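Cuaderno de taller, abril de 2019
Evaluación del kit Revus de dos brazos (propuesta de compra para Edus)

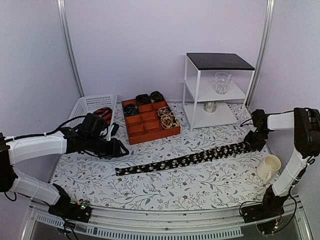
El kit Revus lo tenemos en préstamo hasta septiembre y mi encargo es escribir si conviene comprarlo o no. Escribo en español para que lo lean también Washington Fontes y la gente de compras; pido disculpas por mis errores, Amado Magbanua me corregirá después lo más grave. El precio que nos dieron es de 1.662 euros por el conjunto: los dos brazos, las dos pinzas, las placas y el raíl delantero. La mesa y las paredes van aparte, son nuestras. Para esta parte de la evaluación escogí una tarea con tela, que es donde los kits de este precio suelen fallar: recoger tiras enrolladas y ponerlas en una bandeja con casillas. La bandeja es la rojiza de madera, de tres por tres, y las tiras son de tela estampada, parecidas a corbatas. Con la pinza derecha sujetando un extremo de la tira negra de puntos y flores y el resto extendido en diagonal sobre el mantel, se ve ya la dificultad principal: la punta libre queda lejos de la pinza que la sostiene, y la otra tiene que venir a buscarla.

Montaje

Los dos brazos van fijados al raíl metálico, uno a cada lado, con su placa electrónica al lado de la base. El manual recomienda apretar las mordazas en frío y volver a apretar después de la primera hora de uso. Yo lo hice así y después de la hora la izquierda admitió todavía un cuarto de vuelta. Lo anoto porque Dexter Galang montó el kit anterior (el Cruzado) sin este segundo apriete y estuvimos tres días buscando un error de posición que era solamente mecánico.

El cableado es lo que menos me gusta. Los cables negros van por fuera del brazo y hay que sujetarlos con bridas finas. El fabricante entrega las bridas pero no dice dónde ponerlas. Si quedan muy juntas al codo, el cable tira cuando el brazo se estira; si quedan muy separadas, hace un bucle que puede tocar los objetos altos. Probé tres posiciones. La que dejé es aceptable, no es bonita.

Tiempo de montaje: una tarde completa con dos personas, Shalini Rajput y yo. En la hoja del producto ponen 60 minutos. Quizás es posible cuando uno lo ha hecho ya varias veces.

Calibración

Se hace con el programa Reruter, que viene con licencia de un año. La interfaz está en inglés y en un español traducido por máquina, recomiendo dejar el inglés. El procedimiento es: llevar cada brazo a mano a la posición de reposo, confirmar, repetir con la pinza abierta y con la pinza cerrada. Atención, el programa no avisa si uno confunde el brazo izquierdo con el derecho. Me pasó una vez. Los movimientos salieron en espejo y tuve que cortar la corriente.

Después de calibrar, guardar el archivo con otro nombre. Reruter sobrescribe el anterior sin preguntar.

La prueba con las tiras

Secuencia que propuse: coger la tira por un extremo, extenderla, doblar o enrollar con las dos pinzas, llevar el rollo a una casilla libre. Shalini maneja el brazo izquierdo y yo el derecho, por teleoperación. La parte de extender la hacemos ya con bastante seguridad. Enrollar es otra cosa. Las pinzas tienen dos dedos y bloquean bien la tela plana, pero cuando el rollo empieza a tener grosor, los dedos lo aplastan y pierde la forma. El rollo que queda flojo después no entra bien en la casilla, y de estos tenemos el ejemplo en el lado derecho de la bandeja, el de dibujo beige y negro que sale un poco por encima del borde.

Amado opina que el problema es nuestro y que hay que empezar el rollo más apretado. Puede ser. Yo creo que también influye la fuerza mínima de la pinza, que en Reruter no baja tanto como uno quisiera. Escribí al servicio técnico con esta pregunta, a nombre de Nadiia Zakharchenko porque la cuenta de cliente es la mía. Contestaron al día siguiente, amables, pero me enviaron la página del manual que ya tenía.

Otra observación: el mantel. Con la mesa desnuda la tira resbala y es más difícil pellizcar la punta. Con tela debajo resbala menos, pero la pinza coge a veces las dos telas juntas y levanta el mantel. De momento prefiero el mantel, bien estirado.

Los objetos de cristal y la taza los usaremos en la serie siguiente, con el estante. Para esa serie quiero tener primero las almohadillas de goma para los dedos, que se venden por separado.

Comparación rápida con el Cruzado

El Cruzado es más rígido y tiene los cables por dentro. También cuesta bastante más y la reparación hay que enviarla fuera. En el Revus cambié un motor de muñeca yo misma, con el destornillador que viene en la caja, y la pieza llegó en 2 días. Para un sitio como Edus, donde los brazos los van a usar estudiantes, esto pesa mucho en mi opinión.

Duración: llevamos más de 400 ciclos de abrir y cerrar en cada pinza, según el contador de Reruter, y no noto holgura en los dedos. En el hombro derecho sí hay un ruido pequeño al bajar. Dexter lo escuchó también y dice que es la grasa.

Pendiente

Preguntar por la renovación de la licencia, que no aparece en la oferta.
Pedir las almohadillas de goma, dos juegos.
Probar el rollo más apretado, como dice Amado.
Cambiar las bridas del brazo izquierdo.
Washington: necesito saber si el presupuesto incluye una muñeca de recambio. Sin esta pieza en el armario yo no firmaría la compra.

N. Z.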